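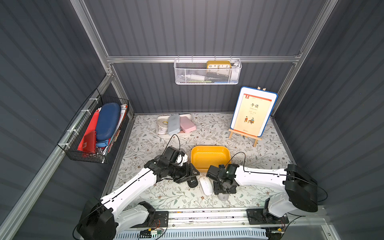

*Two arms, one yellow tray and a pair of mice: an ordinary working day inside the cell at Rimora.*

# The Software That Learns to Wait Its Turn

If you have ever cooked a meal with somebody else in a small kitchen, you will already understand most of what the planning team at Rimora has been working on since November. Both of you want the same drawer. One of you is carrying something hot. You shuffle, you say sorry, you lean back for half a second, and dinner gets made. We do this so easily that it hardly seems like a skill at all, and it is only when you sit down and try to write it out for a pair of robot arms (as I have now watched people do for the best part of two days) that you begin to see how much is going on.

Rimora is a small software firm in Madville, on the upper floor of a building it shares with a picture framer, and it doesn't make robots. What it makes is a planner called Rantala, which sits between the part of the system that sees and the part that moves. The seeing part says that there is a mouse, and another mouse, and a tray. Rantala decides which arm should go for which, by what path, and who gives way if the two paths cross. Then it hands over to the controller, which turns those paths into motion at the joints.

Said like that it sounds tidy. The trouble is that the middle of any shared table is the place both arms want to be, and the early versions of Rantala were dreadfully polite. Each arm would notice the other, stop, and wait for it to clear off, and there they would stay until somebody pressed a key. The team called this "the doorway". The version after that was bolder and planned both arms together as though they were one large creature, and this worked beautifully except that it was slow. A single plan could take 2,285 milliseconds, and if you count that out under your breath you'll find it is a surprisingly long time to stand looking at a machine.

The current version does something I found rather charming. It plans loosely for both arms at once, just enough to agree on who has the middle and for how long, and then lets each arm work out its own details inside that agreement. If the camera reports that something has moved, only the arm concerned has to think again. The same plan now comes back in 129 milliseconds, and the arms have a sort of give and take about them that I could happily have watched all afternoon (I more or less did).

Perception has its own headaches, of course. Two computer mice lying near each other, one white and one light grey, are a fair test of anybody's eyesight when the white one is on a white mat and the mat has leaves and little flowers printed all over it. Then there are the baskets on the walls, one in white mesh and one in black wire, full of things seen only through the gaps: a bottle here, the corner of a folder there. Rantala treats what it half sees as solid and keeps well clear. It's a cautious habit, and it costs a little reach at the sides, but I think most of us would do the same near a full shelf.

What surprised me most was how much of the week goes into tools for looking back. Every run is saved and can be replayed on a screen with the planned path drawn in one colour and the path taken in another. There are 605 of these in the archive, each with a note typed underneath, and the notes are a pleasure to read. "Left arm dithered." "Fine, but went the long way round." One simply says "why?" and has four replies.

A second firm, Groritz, is to try the planner on its own benches in November, with a different make of arm and a good deal more clutter. Before then the team wants 800 runs on file, and somebody has to type the notes.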